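Call for participants: gripper comparison for computer dismantling

The Rivau workshop at Senmont invites applications from operators, technicians and students to take part in a comparison of grippers and controllers for taking apart used desktop computers. The trial begins in February. Participants work with two arms over a shared metal bench and score each combination on control, reach and effort.
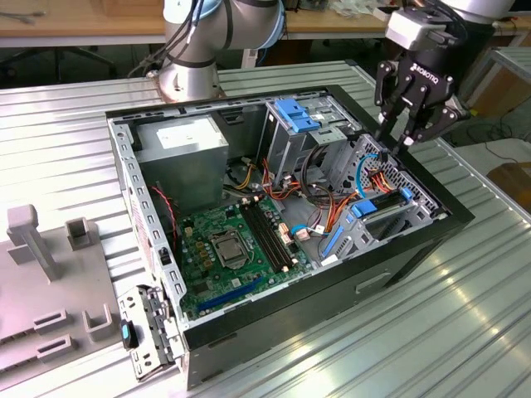
Okis asked whether people with no robot training could apply, as the last call had seemed to be meant for engineers only. They may. Training is given in the first week, and 100 of the 200 paid hours are kept for applicants new to the work.

Each session lasts from 9 in the morning until noon. Participants carry out set tasks on open desktop towers – releasing clips, freeing cables, lifting out drives – and complete a short form after each attempt.

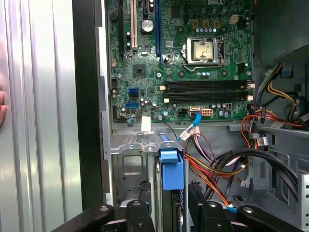
Wrist camera view: gripper fingers at the drive area of a Dell tower.

The Sakalauskas controller will be compared with the workshop's present one. Participants use both, in an order set by the trial staff, and are not told which settings have been changed.

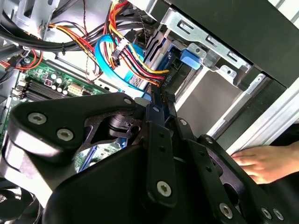 Gripper and open tower, with an operator's hand at the side rail.

Applicants must be over 18, have full use of both hands and be able to stand for a whole session. Good near sight, with or without glasses, is required. 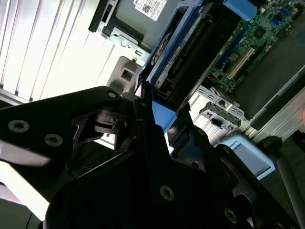

Camera placing forms the second part of the trial. Participants will judge whether a view from the wrist is enough to work by, or whether a fixed view is also needed. At close range the gripper body can take up much of the picture, as it does with the finger reaching towards a blue part of the computer, and written remarks on this point are especially welcome.

Applications should include a short letter and details of any relevant work. They should be sent to the Rivau trial office, Senmont, by the end of January.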